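Section 4. Recording Garment Episodes

Applies to: Wendier two-arm station, software 2.1 and later
Last revised: 25 May 2018

4.1 Before you start

An episode is one complete recording of one task, from the ready position back to the ready position. The learning system treats every saved episode as a good example. Do not save an episode you would not want the arms to copy.

You will need:
The station, powered on and homed (see Section 2)
A free-standing clothes rack with a straight bar
At least one garment and one hanger
A table within reach of both arms
The task sheet for the session

Arm calibration must have been run the same day. If the arms have been moved to a new room, run it again.

4.2 Set up the work area

1. Place the rack so that the bar can be reached by both grippers without full extension of either arm.
2. Spread the feet of the rack fully and tighten the collars. A rack that rocks will spoil the episode.
3. Set the table to one side of the rack. Leave the floor in front of the rack clear for the base.
4. Route the gripper cables along the outside of each arm. Leave enough slack for a full wrist turn.
5. Open the Camera page and confirm that the bar and the table are both visible in the head view.
6. Enter the room name and the garment code from the task sheet.

Note: Ordinary household clutter in the background is acceptable and should not be tidied away between episodes. Dangate, the training package, expects varied rooms.

CAUTION: Keep hands out of the space between the grippers whenever the status light is green. Closing force is limited to 32 N, but the finger edges can still pinch.

4.3 Record an episode

1. Put the garment in the start state given on the task sheet (flat, crumpled, or on hanger).
2. Take hold of both leader handles and press the foot pedal once. Wait for the tone.
3. Move both grippers to the garment. Close one, then the other.
4. Lift slowly until the fabric is clear of the table and pause for 2 seconds. The pause marks the end of the grasp phase. 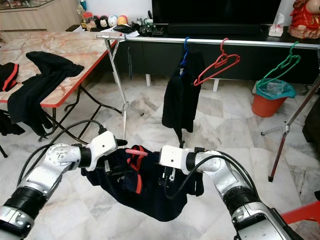
5. Carry the garment toward the bar at an even speed. If the fabric slips, regrasp it and continue. Recovered slips are useful and should be kept.
6. Finish the task as written, open both grippers, and back away from the rack.
7. Return to the ready position and press the pedal again.
8. Select Save, Save with note, or Discard.

An episode stops by itself after 170 seconds. Timed-out episodes are stored in the Review folder and are left out of training until a reviewer releases them.

CAUTION: Do not pull against a snagged garment. Open both grippers, press the red stop button, and free the fabric by hand.

4.4 When to discard

Discard the episode if any of the following occurs:
A person enters the space between the arms and the rack
The rack is moved or knocked over
A camera view freezes or goes dark
The operator puts a hand on the garment after the tone

Dark fabric is harder for the wrist cameras to separate from its own shadow. If the Quality value on the Review page falls below 93, add light from the side and repeat. Do not raise the camera gain.

4.5 End of session

1. Park the arms and switch the grippers to Idle.
2. Check that the episode count on screen agrees with the task sheet.
3. Select Upload. Do not cut power until the bar is full.

Questions about task sheets: Yesenia Cortés. Reports of gripper or cable damage: Notburga Auer, with the serial number from the base plate.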